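About Kullanora

Hello! I'm Evangelia, and Kullanora is my bookkeeping practice. I started it at my sister's dining table with one client (a florist, still with me) and a very slow laptop.

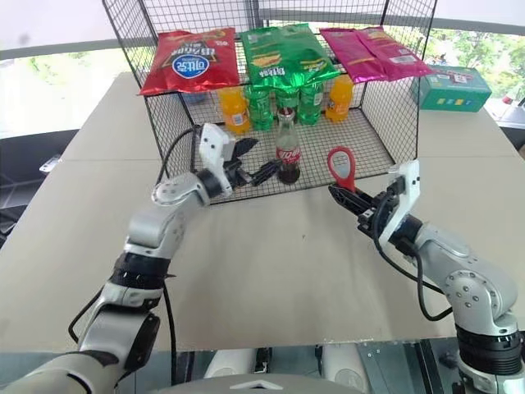

Before that I spent ten years in the accounts office at Benmoussa, doing payroll and month-end and not much talking to anyone. I like talking, so that was never going to last! These days I look after 75 small businesses with Valter Ljungberg, who joined me to run the VAT side and now does most of the payroll too.

Our clients are mainly sole traders, cafés, a couple of dance schools and one boatyard. You can send us your receipts however you like – photos, a spreadsheet, the famous carrier bag – and we'll get them into order. We'll also ring you well before a bill is due, so you've got time to put the money by.

Fees are fixed for the year and we agree them before we start. A first chat is free and takes as long as it takes. If you email, one of us will reply within 24 hours on a working day, and I'm usually at my desk on Saturday mornings until eleven if you can't get away in the week.

April is our mad month, so do get in touch before then if you can.

Evangelia Christodoulou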